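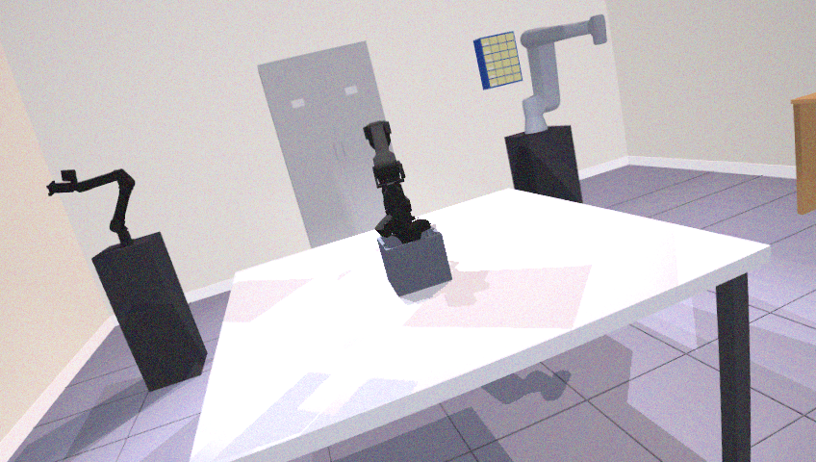
Bernice Ofori would like it written down first that the arm did nothing wrong. It did what the program said, and the program said to go down into the box, close the fingers and come up again. She has told this to everyone who telephoned her since March, and she told it to me before I had taken off my coat.

I had come to Lurnitport to understand why a packing cell which ran without one stop in the simulator had bent two wrists in its first working week. The company is called Brinura. It builds picking cells for spare parts warehouses, and like most firms of its size it now builds them twice, first on the computer and then in steel. The computer version has a white table, a grey box, three arms and a tiled floor that shines more than any floor I have met in a warehouse. The checkerboard for the cameras hangs on the wall. Even the door is there, with its small white plates, though no one will ever go through it.

In this room the black arm can reach into the box all night. Before delivery it did 3,000 picks in a row. The report that went to the customer, a distributor named Fludum, had one line about faults, and the line said none.

The first fault came on a Monday, a little before seven in the morning. Edvin Nygård was on the early shift at Fludum. He was filling the coffee machine, and he heard a sound which he describes as somebody stepping on a plastic bucket. When he came to the cell, the gripper was down in the box and the box was no longer square. The arm was still pushing. On the screen there was a green lamp.

"I looked at the green lamp and I looked at the box," he told me. "Then I pressed the red button and I did not look at the screen any more that day."

He was outside the fence and he was never in danger. I asked him about this several times, because the first story I heard in the town was that a man had almost lost his hand. It is not so. But it could have become so, and the reason is the part of the case that the people at Brinura are least glad to discuss.

To reach the gripper when it sticks, an operator opens a gate in the fence. The gate has a switch, and the switch stops the arm. This worked. But when the arm stops while pressing, the force does not go away. It stays in the joints and in the fingers like in a bent ruler. On the Monday, Edvin Nygård wanted to pull the box free by hand. He had the gate open and one glove on when his shift leader, Inna Stelmakh, called to him to wait. She went for a broom and pushed the box from the side with the handle. The box jumped off the table and hit the fence on the other side.

"I had worked with presses before," Stelmakh says. "With a press you learn to think where the force is living. With the robots they gave us a course of one afternoon, and it was mostly about the menus."

After the broom, Fludum stopped the cell for the day. A technician changed the bent wrist, found nothing else, and started it again on the Tuesday. On the Thursday it bent the second one.

What had happened is simple to tell and it took a long time to find. The program believed that the bottom of the box was always at the same height. In the simulator this was true. A simulated box stands perfectly flat on a simulated table, and its bottom has no thickness unless somebody gives it one. The real boxes came from two suppliers. The boxes of the one supplier had a bottom a few millimetres thicker, with ribs under it. When the gripper went down for a part lying flat, it met the plastic before it met the height in the program, and it went on.

There should have been a second defence. The wrist has a sensor which measures force, and above a certain limit the arm has to stop and go back up. The limit in the delivered program was 106 newtons. In the drawings it was 70. Between the drawing and the delivery somebody had raised it, and for some weeks there was a disagreement at Brinura about who, and if this was even an important question.

Holger Myklebust, who was hired by the insurer to write the report, thinks it was the wrong question. He is a quiet man and he draws while he speaks. He drew for me a curve with many small peaks. These were false alarms. In the early tests on the real arm, he explained, the sensor cried out each time the arm braked quickly, and each time the cell stopped. The engineers raised the limit a little to be able to finish the test. Then a little more. Each change was noted in the log with the word "temporary". He counted them because it was his task to count them, and then he closed the notebook and did not tell me the number.

"With the limit so high, the ribs were enough to bend a wrist before the arm gave up," he said. "And nobody tried a thick box, for in the simulator there is only one box."

But the green lamp interested him more than the limit. The lamp showed if the program was running, and the program was running. It was waiting for the arm to arrive at a height where it could never arrive, and it was ready to wait a long time. For Edvin Nygård, and for any person who has waited at a street crossing, green means that all is well. Myklebust put this on the first page of his report. At Brinura I was told that they had expected to find it somewhere in the appendix.

Bernice Ofori was the one who built the simulated room. It would be easy to make her the guilty one in this story, and some people in Lurnitport have done so. She does not defend the room. She showed it to me on her screen and turned it slowly, the tall black pedestal on one side with its thin arm stretched out, the pale arm on its own pedestal at the back, the black gripper down in the box between them.

"It is a good room," she said. "It is for checking that the arms do not hit each other. For this it is very good. Then it was used to prove something about force, and I did not build any force in it."

I asked if she had said this to anyone before the delivery. She had, in a meeting, to Aslak Rustad, who led the project. Rustad remembers it also. He wrote it on the list of things to come back to. The delivery was moved forward, he says, and the list was not moved forward with it. He still works at Brinura and he answered all my questions, also the unpleasant ones, which I want to say here because his lawyer had advised him otherwise.

The repairs are not dramatic. The force limit is back at 70, and the arm now brakes more softly, so the sensor has fewer reasons to cry. Each cycle is a bit slower. Fludum complained about this at first. The gripper touches the bottom of each new box once, gently, before it starts to pick, and writes down the height it has found. When the arm waits longer than 2 seconds for a position, the lamp goes yellow and the arm lets the force out of its joints by itself. To change the limit, two people have to sign, and the word "temporary" is not accepted by the form any more. One has to write a date.

On the gate there is also a sign, made by Stelmakh and not by Brinura. It says: STOPPED IS NOT RELAXED. Under it hangs the broom.

In the simulator, too, something is different, although a visitor would not see it. The box looks as before. Each time the program starts, it gets a bottom of another thickness, chosen by chance, and sometimes it stands a little crooked. Ofori let it run while we talked. On the fourth start the black arm went down, stopped early and came up with empty fingers, and an error appeared in red. She read it, wrote something on a paper and started it again.

The second bent wrist lies on the window sill in the meeting room, on a Lindqvist catalogue. Rustad wanted to throw it away. It was voted to keep it until the summer, and then to ask again.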